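Speaker notes: Shopping from a list, and why the list fails

Slide 1. Title
Thank the hosts. Mention that handouts are by the door and that the talk runs until the coffee break at 10:30. Questions at the end, except for anything on the diary method, which can be asked as we go.

Slide 2. What we looked at
The Botholm household diary. People wrote down what they planned to buy, kept the receipt, and sent both to us. We ended up with 847 usable pairs of list and receipt. A pair was usable if the list was written before the trip and the receipt was readable. Thermal paper fades, so ask people to send it in the same day if you ever run one of these.
Say clearly that Botholm is a small town with two supermarkets and one market square. Do not let anyone in the room generalize to big cities from this.

Slide 3. The short version
Lists are good at staples and bad at quantities. People write "onions" and come home with one onion or a sack. They write "milk" and have milk already. The most common item bought twice by mistake was mustard.
Pause here. People usually laugh at the mustard and then somebody admits to owning three jars.

Slide 4. Where lists get written
Most of the lists in the diary were written in the kitchen, standing up. A smaller group wrote them at work or on the bus. The kitchen lists were shorter and matched the receipt better. The bus lists had more meals on them and fewer ingredients — "tacos" shows up as a single item again and again.
If someone asks about phones: paper and phone lists did not differ much in length. Phone lists were more likely to carry old items that had never been deleted. 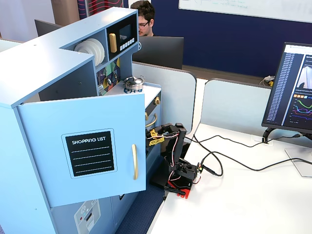
Slide 5. The household with more than one writer
Shared lists have a problem of their own. One person writes "cheese" and means the block for grating. The other person does the shopping and buys slices. In the follow-up interviews this came up more than price did.
Read out the three examples on the slide. Keep it quick. The one about "the good bread" needs no explanation.
Transition: so what did we ask people to change?

Slide 6. The four rules
We gave half the households a card with 4 rules on it. Go through them one at a time.
Write a number next to everything. If you don't know the number, look in the cupboard.
Write the meal next to the ingredient if it is for a meal.
Start a new list after each trip. Copy over what you didn't get.
The person who finishes something writes it down.
The last rule was followed the least. Don't spend long on it.

Slide 7. Results
Duplicates went down in the card group. Total spending did not change in any way we could measure. Say this plainly, as the write-up in the Rallix newsletter made it sound as if people saved money. They threw less away, going by their own reports, and that is as far as the data goes.
Point to the left bar first. The colors came out close together on the projector last time.

Slide 8. The Cirnolier comparison
Cirnolier ran a similar diary the year before us with a larger printing, 3000 booklets, and no receipts. Their lists look a lot like ours. Without receipts they couldn't check anything against what was bought, so the overlap stops there. I still use their coding sheet and recommend it. It sorts items by where they are stored at home, and that turned out more useful than sorting by store aisle.

Slide 9. What I would do differently
Ask about the freezer. We left it out and it explains a lot of the odd receipts.
Run it for longer than 4 weeks. The first week is people being careful for us.
Skip August. Half the households were away and the other half were feeding guests.
Pay for return postage up front.

Slide 10. Practical things to take home
For people running cooking classes or budget workshops: start with the cupboard, then the list. Ten minutes of looking at shelves did more in our sessions than an hour on meal planning. The Dudás inventory sheet is in the handout and can be copied freely. It is one page, with room for a second column if the household has a cellar or a garage shelf.
Don't hand out a preprinted list with the items already on it. We tried one in the pilot and people bought what was printed.

Slide 11. Questions
Likely ones: sample size, who did the shopping, online orders. Online orders were excluded — say so and offer the appendix. Leave the contact slide up while people find their coats.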